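差出人: Bevan Pomare
宛先: 旅と街歩きメーリングリスト
件名: Re: ジョーンビルの屋根付き市場と乗り継ぎの件
日付: 2024年9月21日

Pomareです。返信が遅くなりました。先日いただいたご質問を引用しながら、順に書きます。長いので、市場のことだけ知りたい方は中ほどまで飛ばしてください。

> 初めて投稿します。秋にジョーンビル(Jornville)へ三泊の予定で行きます。
> 目当てはカテネ(Katene)通りの屋根付き市場です。ガイドブックには
> 「午前中がよい」としか書いておらず、何時に着けばよいのか分かりません。
> 宿はまだ決めておらず、駅前にするか市場の近くにするかで迷っています。
> 途中でカローラ(Kalora)の港にも寄りたいのですが、日帰りは無理でしょうか。
> 同行の母は膝が悪く、階段の多いところは避けたいです。
> 市場での買い物の支払い方法もご存じでしたら教えてください。

まず宿について。

私は六月に行ったとき、前半を駅前、後半をカテネ通りの裏手に泊まりました。三泊なら途中で移らず、市場側に三泊することをおすすめします。駅前は便利そうに見えますが、駅の正面が幹線道路で、横断するには地下道を通ることになります。地下道のエレベーターは東側の出口にしかなく、西側は階段だけです。お母様の膝のことを考えると、毎日これを通るのは避けたほうがよいです。

市場側の宿はどれも小さく、フロントが夜九時で閉まります。それより遅く着く場合は、前日までに電話で知らせておけば鍵を預けておいてくれます。メールだけだと返事が来ないことがありました。私が泊まったところは一泊100クラウンで、朝食は別に払います。朝食は頼まず、市場で済ませました。

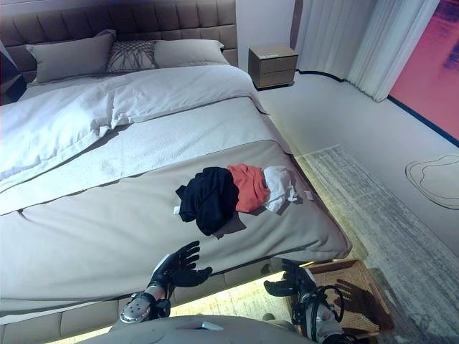 カテネ通り裏の宿、寝室

部屋は二階でしたが、同じ造りの部屋が一階にもあるそうです。予約のときに一階を希望すると書いておいてください。建物にエレベーターはありません。通りから入口までは段差が一段です。湯船のある部屋は少なく、私の部屋もシャワーだけでした。暖房は夜十時に一度切れ、朝五時にまた入ります。秋の後半なら羽織るものを一枚持って行ってください。

次に、行き方です。

空港からは鉄道とバスがありますが、荷物があるなら161番のバスが楽です。床が低く、乗り口に段がありません。終点の一つ手前の「カテネ通り北」で降りて、進行方向にそのまま歩けば市場の北口に出ます。終点まで乗ってしまうと坂を上って戻ることになります。車内放送は現地語だけですが、前方の表示には停留所名がローマ字でも出ます。

鉄道は早いものの、途中のクラークスカ(Clirkska)で乗り換えがあり、ホームを移るのに跨線橋を渡ります。跨線橋の工事が終わればエレベーターがつくという掲示がありましたが、六月の時点ではまだ囲いがしてあって、いつ終わるかは書いてありませんでした。最近行かれた方がいたら、どなたか情報をお願いします。

市場のことです。

建物は北棟と南棟に分かれています。もともと別々の市場だったものを後から屋根でつないだそうで、開く時間も休みの日も違います。北棟が食べ物、南棟が布や食器や古道具です。ガイドブックの「午前中がよい」は北棟の話だと思います。魚と野菜の店は朝六時半に開き、昼過ぎには片づけ始めます。パンと惣菜の店は夕方まで開いています。南棟は逆に朝が遅く、十時を過ぎても半分は閉まったままです。

ですから、九時に北棟に入って朝食を兼ねて見て回り、十一時ごろに連絡通路を通って南棟へ移るのがよいと思います。連絡通路は一階と二階の両方にありますが、二階のほうは途中に四段の階段があります。一階は平らです。ただし一階は荷車が通るので、右側に寄って歩いてください。

床は石で、北棟の魚売り場のあたりは水を流して掃除しています。底の滑らない靴がよいです。座れる場所は、北棟の中央にある喫茶の前と、南棟の東の隅です。東の隅のほうは誰でも座ってよい長椅子で、何も買わなくてもかまいません。私はここで買ったものの荷造りをしました。お手洗いは南棟の地下と北棟の一階にあり、地下のほうがきれいですが階段です。

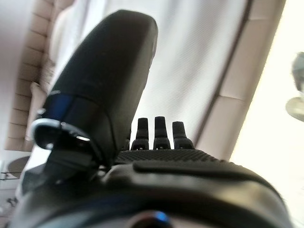

支払いは、南棟はほとんどの店でカードが使えました。北棟は現金だけの店がまだ多く、特に野菜と乾物は現金のみと思っておいたほうがよいです。高額の紙幣を出すと断られることがあります。両替所は北口の外に一軒、駅に二軒ありますが、北口の店は手数料が高いので、駅か空港で小さい紙幣にしてもらってください。

値段の交渉は、北棟ではしません。値札のとおりです。南棟の古道具では少し引いてくれることがありますが、食器の店は定価です。私は古い布を扱う店で、四枚まとめて買うからと言って49クラウンにしてもらいました。一枚ずつ買うより少し安い程度で、大きく下がるわけではありません。店の人は急いでいないので、見るだけでも嫌な顔はされませんでした。

免税の手続きは、同じ店で一度に100クラウン以上買った場合にできます。店で書類をもらい、空港の出国前の窓口で判をもらう形です。窓口は保安検査の手前にあるので、布や食器を預け荷物に入れる人は、預ける前に寄る必要があります。私は先に荷物を預けてしまい、手続きができませんでした。書類は旅券を見せないと書いてもらえません。写しではだめだと言われました。

土産についても少し。乾物ではきのこと豆がよいです。きのこは袋に入ったものと量り売りがあり、質は変わりません。肉の加工品は持ち帰れないので、現地で食べてください。チーズは真空にしてくれる店が北棟に二軒あります。日本への持ち込みの可否は変わることがあるので、出発前に各自で確認してください。

カローラの港ですが、日帰りはできます。ただ、市場と同じ日に入れるのは無理があります。鉄道で片道一時間半、駅から港までさらに市電で十五分です。朝の列車に乗って昼を港で食べ、夕方に戻るなら余裕があります。港のまわりは平らで、魚市場の建物も一階だけです。旧市街のほうは坂と階段ばかりなので、お母様とご一緒なら港だけにしておいたほうがよいです。

カローラにも新しい大型の商業施設ができていて、駅と直結しています。中は日本でも見るような店が中心で、わざわざ行くほどではないと私は思いましたが、雨の日に時間をつぶすには助かりました。エレベーターは多く、通路に椅子もあります。食堂街は最上階で、港が見える側の席は早く埋まります。

三泊の組み方としては、着いた日は宿の近くを歩くだけ、二日目に市場、三日目にカローラ、帰る日の朝に北棟で食べ物を買う、という順がよいと思います。チーズや惣菜を最後の朝にまわせば、宿の小さい冷蔵庫でも困りません。逆に布や食器は二日目に買っておかないと、帰る日の朝は南棟がまだ開いていません。

休みの日についてだけ、はっきりしたことが言えません。私が行ったときは南棟が週に一度休みでしたが、秋から曜日を変えるという貼り紙が出ていました。宿に電話するときに一緒に聞くのが早いと思います。北棟は祝日以外は開いているはずです。

それから、以前この一覧に流れた「市場の二階に荷物預かりがある」という話は、今は当てはまりません。場所だけ残っていて、受付は閉まっていました。荷物は駅のロッカーか宿に預けてください。宿は、出たあとも夕方まで無料で預かってくれました。駅のロッカーは小さいものがほとんどで、大きな旅行鞄が入るのは東側の出口の横の数個だけです。

南棟の店の並びを手書きした紙があるので、必要でしたら個別にご連絡ください。添付はこの一覧では弾かれるようです。布の店の名前は控え忘れましたが、紙のほうに位置の印をつけてあります。

Bevan Pomare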